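2023-08-30

Jammer bench, day 3 of the Lurnilau receiver tests. Writing this down before I forget which attenuator was in line when.

Started with the Trilside antenna on the shielded box and the Khoury noise source feeding it through the long coax. Got nothing sensible for the first hour — the noise floor kept jumping every time I touched the door. Swapped the coax for the short one and it calmed right down, so the long one goes in the scrap bin (I cut the connector off so it can't sneak back onto the rack!).

After that it went pretty well. The receiver held lock until I brought the jamming level up 27 dB over the signal, then dropped out cleanly and came back in 5 seconds once I backed off. I like that number a lot more than what we got at Fusden in the spring. Run 581 is the good one, please use that for the plots and ignore everything before it.

Still don't understand the little spur just left of center. It shows up with the source off too, so I'm guessing it's the power supply. Will try a battery tomorrow.

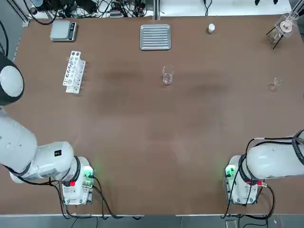
Decoy emitter is next, and I want it on a separate supply from the start. Ferrites go on every lead before I power anything up, and I want all the cables routed and labeled first. Black cables and power strips all in one heap, like behind the far edge of the big brown table, is just asking for pickup I'll never trace. Need to order more ferrites, the snap-on kind, and find the good torque wrench.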